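Pemell School runners take county cross country relay title

12 September 2013

Pemell School has won the county cross country relays for the first time, with the senior girls and senior boys both finishing ahead of last year's champions, Marciniak College.

The girls' team of six crossed the line 8 seconds clear of Marciniak after trading places with them on every leg from the third onwards. The boys, also running as a six, had a more comfortable afternoon and led from the end of the opening leg. Combined scores put Pemell top of the overall table, with Wosik High second and Marciniak third.

A total of 203 runners took part in the meeting, which was held on the course at Amard Park. Each leg covered one lap, starting beside the lower playing fields, climbing through the wood and coming back along the river path. The ground was firm for most of the way, although the bank after the footbridge had been churned up by the junior races and several runners went down there.

Cletus Esposito, head of athletics at Pemell, said the result was down to the work the squad had put in since June.

"We asked them to keep training through the summer holidays and most of them did," he said. "The girls' race was very close. Marciniak came back at us twice and I thought we had lost it at the top of the hill. The boys ran to the plan and I was pleased with how steady they were."

The girls' captain ran the last leg. She took over in second place, went past on the river path and held on up the finishing straight. The fastest lap of the day by a Pemell runner came on the second leg of the boys' race.

Pemell's junior teams also competed. The junior boys were fifth and the junior girls ninth, with most of those runners in their first season of school racing. The juniors race again later in the term, when Wosik High hosts its invitation meeting - entries for that are handled through form tutors as usual.
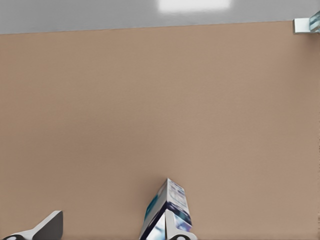
What happens next

Both senior teams go forward to the regional relays. The course there is longer and flatter than Amard Park, and the squad will move one of its weekly hill sessions on to the track to prepare. Team selection will be made after the next time trial, and any pupil in the senior years may run in it, including those who did not take part in the county meeting.

Travel to the regional meeting will be by coach from the main school gate. Letters with departure times and consent forms will be given out at training. Parents who wish to watch are welcome, but will need to make their own way there - parking at the venue is limited and there is a charge.

Training continues after school on the top field. New runners of any standard can join and should bring trainers, a waterproof top and a drink. Spikes are not needed for training, and the PE department has a small number of pairs to lend for races.

Full results from the county meeting are on the noticeboard outside the sports hall. Requests for further information should be sent to Cletus Esposito through the school office.

ENDS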